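**Re: [illbridge-growers] Seed potato order and the shared cold store**

From: Tayla Ormsby
To: illbridge-growers list

Hemi Partington wrote:

> Has anyone settled the seed potato order yet? Last year we split 700 pounds between the plots and ran short of the early variety. Also, does the cold store still have room, or did the Zulletti people take the back half?
>
> I can drive if somebody else loads.
>
> Hemi

Hi Hemi,

The order isn't in yet. I have firm numbers from seven plots and I'm waiting on Kheri and Nikau. If they answer by the end of February we keep the early price. The supplier will hold it until noon on the last day of the month and no later.

On the early variety, I'd like to move a third of the total over to it. The main crop did fine last year but a lot of it sat in sacks until April and went soft. Tiburcio still had two sacks he couldn't give away.
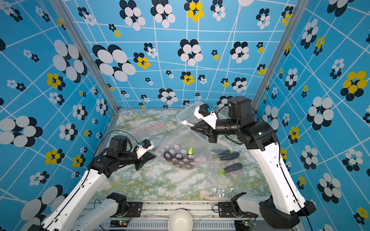 The cold store is half free. Zulletti have the back, and their lease runs through the summer. We have the four racks nearest the door. Please label your crates with a plot number as well as a name, and keep apples on the other side from the potatoes. They make the potatoes sprout, and we lost a good part of the Treselora plot's seed that way.

The power bill came to roughly $3,000 for the year, split by rack space. I'll send each plot its share separately. If you used less than a full rack, tell me before I do the math.

Hemi, yes please to driving. Nikau has loaded before and may do it again if it's a morning pickup. The gate opens at 8:00 and the truck needs to be out by 10:00.

One more thing: the hand cart has a flat again. The spare tube is on the hook inside the shed door.

Tayla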